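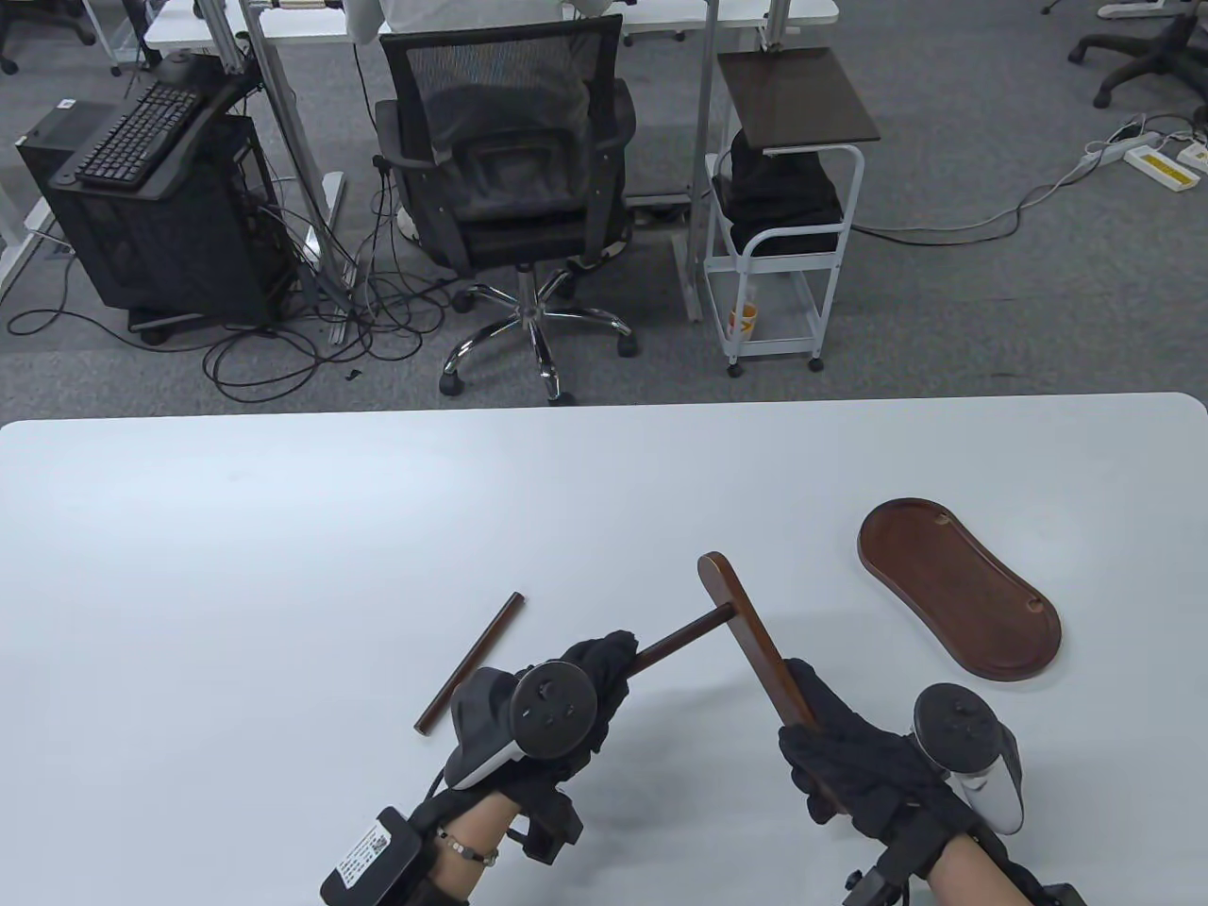

Fitting a crosspiece to an upright at one of Tulo's assembly tables.

Heather Buchanan has heard the pitch for self-teaching robots many times, and she would like to know who is supposed to tighten the straps.

Buchanan looks after the hand-tracking gear at Tulo, where people put together small wooden kits so that a two-armed cell, supplied by Hirvonen, can learn to do the same. The sales sheet calls setup "near instant." Her log for July tells it differently: 30 minutes on a good morning, 60 when a controller has slipped on its bracket and the whole rig must be lined up again.

"A strap gives a little and the robot thinks your wrist is somewhere else," she says. "Then it learns that."

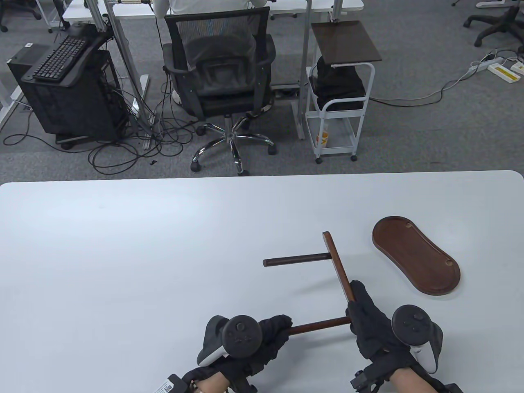

The kit is a modest thing to hang so many hopes on. Dowels go into a long stick, and a shallow tray with rounded ends waits its turn. Tulo wants 800 clean run-throughs before the cell gets another try. When I visited, it had 275, and Buchanan had thrown out the last two days' worth over a loose clip.

Chiyo Kinoshita, who runs the cell itself, is more hopeful, though not by much. She swaps the finger pads, wipes the lenses and checks the zero position against a steel block from Dader. The block cost less than lunch. She trusts it more than the software.

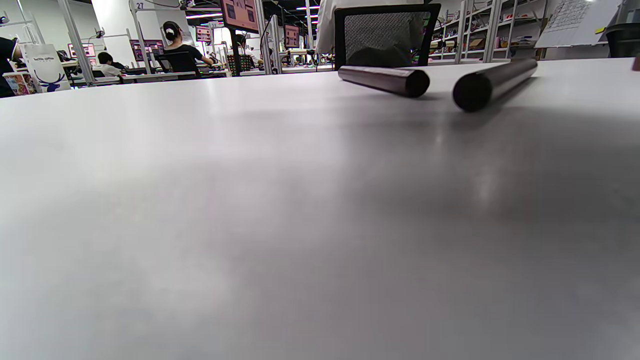
Round parts are her main complaint. They roll, and the grippers close on them a hair off center, so a peg arrives at its hole slightly crooked and jams. Hirvonen's answer was an update. Kinoshita's was a strip of rubber, which she says cut the jams by half. I asked to see those numbers and was told they were still being put together.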